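Is it worth felting the top of a craft table, or will I regret it?

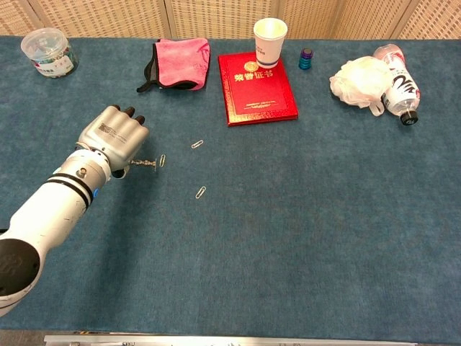 I've been putting this off for most of a year, so some background. We moved to Stedton in July and I inherited a solid dining table from my aunt, who believed coasters were for other families. The top is ringed like an old tree. I don't have the patience to sand and refinish it, and I've been told this says something about my character.

My plan is to cover it in wool felt and use it for cards, puzzles and small sorting jobs. The tabletop is 200 cm long and 100 cm wide. A fabric store near me has felt off the roll, and I was quoted 113 dollars for enough to cover the top and wrap under the edges. The craft chain has an acrylic one for much less that feels like a cheap bear.

What I want to know: glue it, staple it, or just lay it on top like a tablecloth? And how bad is the lint? We own a cat. She has opinions about fabric.

Posted by Irina Pascu

Fiifi Abubakari
Don't glue it. I glued mine, and three years later I got to spend a long weekend with a scraper and a bottle of something that made the dog leave the house. Spray adhesive also soaks through thin felt and dries in shiny patches, right where you'll be looking every time you lose at rummy.

Staple it underneath. Start in the middle of one long side, go to the middle of the opposite side, pull it snug but not drum tight, and work out toward the corners. Do the short sides last. Fold the corners the way you'd wrap a present for someone you like. If you pull too hard you get little waves along the edge, and you will spend the rest of your life smoothing them with your palm while other people are talking.

Buy the wool. The acrylic pills within a month and holds onto every hair your cat has ever made. Wool still collects lint, but a stiff clothes brush takes it off. Blot spills right away and don't scrub. Red wine is a separate conversation, mostly with yourself.

One more thing on measuring: my tabletop was the same length as yours and I cut the felt at roughly 255, which was more than I needed. The leftovers became chair leg pads, so I call that planning.

Wumpini Nyarko
just throw a blanket on it

Elikem Agbenyega
I'd go with a loose cover if you still eat at that table. I have a piece of felt over a rubbery rug pad (trimmed a little smaller than the top so it doesn't peek out) and it stays put through everything except my brother-in-law shuffling. When company comes I roll it around a cardboard tube and stand it behind the door. Never fold it. I folded mine once and the crease is still with us.

Pick a medium color too. Black shows every crumb and cream shows everything else. As for the cat, she will sleep in the exact center of it by the first evening, and your puzzle will have to work around her.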